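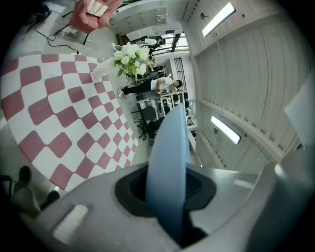
Chapter 4
Choosing a Hand-Held Gripper Kit

When I started teaching this course, I figured the shopping part would take one lecture. You need demonstrations, so you buy a gripper that a person can hold and you go record some. Then Wanda Olszewski, my lab partner at the time, put three catalogs on my desk and asked which kit I wanted. I had no idea what I was comparing!

So in this chapter we're going shopping together. Our main case is the Vidmar kit from Irnard, with the older Wasus kit brought in wherever the two disagree (they disagree a lot). I paid $2,328 for the Vidmar, and that covered the handle, the camera mount, a charger and one spare set of fingers. Software was extra. Keep that in mind when you get to the cost worksheet in Section 4.5.

We'll start with the fingers - the part most buyers skip right past. A soft finger gives a little when it meets a mug or a book, and that forgives a lot of sloppy human motion. It also wears out. Irnard rates its fingers for 1,000 grasps, and my students went through the first set before the end of January. Section 4.2 shows you how to turn a rating like that into a yearly budget.

After that comes the camera. A wide lens takes in a big piece of the room along with the fingers, and the software uses all that background to work out where your hand is going. The price you pay is bending: straight lines near the rim come out as curves, and the maker's calibration had better be good. In Section 4.3 we'll check one ourselves with a printed grid and 30 minutes of patience.

Last is weight, my personal soapbox. The Vidmar comes in at 26 ounces. That sounded like nothing to me until I'd spent a whole Wednesday folding towels with it.

Before you read on, write down one chore you'd want a robot to learn. Wojciech Jasińska, who wrote the lab exercises for this book, picked loading the dishwasher, and we'll use his notes for the first worked problem.

4.1 What's in the Box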